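**Reiko Hosoda** is a retired singer and songwriter who recorded under the name **Elau**. She released seven studio albums and is best known for the single "Skakorari", which stayed in radio rotation for years after it left the charts. Since leaving the stage she has lived mostly at Ebihara, a hillside property on the edge of Mendton.

## Early life

Hosoda was the younger of two daughters. Her father repaired pianos and her mother taught at a primary school. She took piano lessons from the age of seven but gave them up at 12 in favour of guitar. In interviews she described herself as a poor student who spent most of her class time writing lyrics in the margins of her exercise books.

She began playing in coffee houses while working days at a travel agency. The stage name came from a misspelling on a handwritten poster, which she decided to keep.

## Career

Her first recordings were made with the producer and bassist Sadao Ishida, who stayed with her for all but the last album. The early songs were mainly acoustic, with little percussion. Reviewers at the time praised her phrasing and complained about the length of the records, several of which ran past an hour.

"Skakorari" was recorded late in the sessions for her third album and was nearly left off. The title is a nonsense word from a skipping rhyme she knew as a child. After its success she moved from small halls to theatres, and for two seasons she toured with a ten-piece band. She disliked the larger rooms and later refused to play any venue with more than 2,000 seats.

The seventh album was made without Ishida and sold poorly. Hosoda cancelled the tour planned for it and has not performed in public since, apart from a short set at a benefit concert in Mendton one January.

## Residence

Hosoda bought Ebihara with her earnings from the third album. The house had been built for a timber merchant and had stood vacant for several winters. She kept the original front rooms and added a rear wing with a kitchen, a music room and a covered porch facing the valley.

The music room measures 705 square feet and was used to record most of the fifth and sixth albums. Its floor is raised on rubber blocks to cut down on vibration from the road. The control desk was sold when she stopped recording, and the space is now a library.
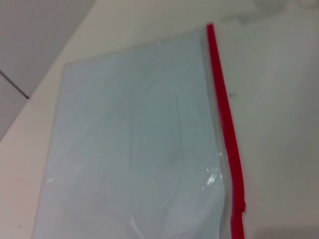 The grounds include an orchard of plum and apple trees, a pond and a guest cottage where Ishida lived during recording. A public footpath crosses the lower part of the property - it is older than the house - and remains open all year.

Hosoda has turned down several offers for Ebihara. The house itself is not open to visitors.

## Personal life

Hosoda married once and has a son. She has kept her family out of the press and rarely gives interviews. Her neighbours in Mendton know her chiefly as a grower of plums, which she enters in the local fair under her own name.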